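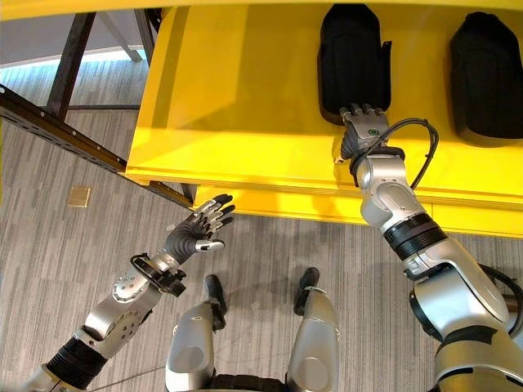 Minutes of the Equipment Planning Group
Jenitz site, upper meeting room
March meeting, 10.00 to 11.35

Present: site operations (chair), engineering, purchasing, finance, health and safety. Apologies were received from IT.

1. Minutes of the previous meeting

Agreed as a correct record, with one amendment. Under item 4 the delivery charge for the replacement pallet truck should read as excluding VAT.

2. Actions carried forward

2.1 Purchasing has obtained the revised maintenance terms from Skesine. They were circulated before the meeting. Closed.

2.2 Finance to confirm whether the humanoid unit is to be treated as plant or as IT equipment for depreciation. Not yet settled. Carried forward.

2.3 Health and safety to issue the draft risk assessment for shared working areas. Issued. Comments are outstanding from engineering.

3. Humanoid handling unit: evaluation

3.1 Engineering reported on the handling work for soft goods. The task under evaluation is the picking of padded items from open shelving, two-handed where the item needs it.

3.2 Engineering has logged 179 picks to date. Rigid cartons are excluded from the figure, as the existing conveyor arm at Prostby already deals with these. Soft items remain the harder case. The grip point shifts as the material gives, and the controller has to correct for it.

3.3 The group looked at the position of the arms at the shelf.

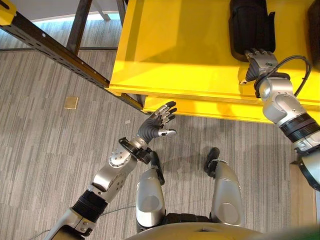

Fig. 1. Right hand on a black padded item on the yellow shelf; left hand open at the front edge.

3.4 Purchasing asked whether the left hand should be taking part of the load. Engineering replied that this depends on the item and that the handling sequence is set per product type. A table of product types against one-handed and two-handed sequences is to be added to the evaluation report.

3.5 Health and safety raised cable routing at the wrists. A loop of cable standing clear of the forearm could catch on shelf uprights or on brackets. Skesine offers a sleeve kit as an option. The group agreed that the kit should be included in any order and not bought later.

3.6 Shelf finish was discussed. Engineering would like a matt finish on any new shelving, as reflections from gloss surfaces affect the depth readings. Purchasing noted that the current supplier stocks gloss only and that matt is made to order. Lead time to be checked.

4. Budget

4.1 Finance presented three options: purchase outright, lease with the option to buy, and a further period of hire. Outright purchase gives the lowest cost over the life of the unit but cannot be met from this year's allocation.

4.2 The lease quotation includes hand replacement at fixed intervals. Finger tip wear is not covered. Finance has allowed 700 euros a year for tips and asked engineering to check the figure against the wear log.

4.3 It was agreed that the lease should be taken forward as the working option. Final approval rests with the capital review.

5. Shelving and floor layout

5.1 The layout drawing shows 19 bays. Engineering advised that two of these are too close to the wall for the unit to stand square to the shelf, and they should stay as manual bays.

5.2 Floor outlets must be marked on the drawing. The current issue omits them.

5.3 Hứa has quoted for slotted steel uprights to match the existing frames. The quotation is valid until the end of the quarter. Fixing to the floor is priced separately.

6. Actions

Engineering: add handling sequence table to the evaluation report; check tip allowance; reissue layout drawing with floor outlets; return comments on the risk assessment.
Purchasing: confirm lead time for matt shelving; ask Skesine for a lease price with the sleeve kit included.
Finance: settle depreciation category; prepare the paper for the capital review.

7. Any other business

The charging point in the goods-in corridor has been booked for electrical testing. Access will be restricted from 14.00 on the day.

Next meeting to be held at Prostby.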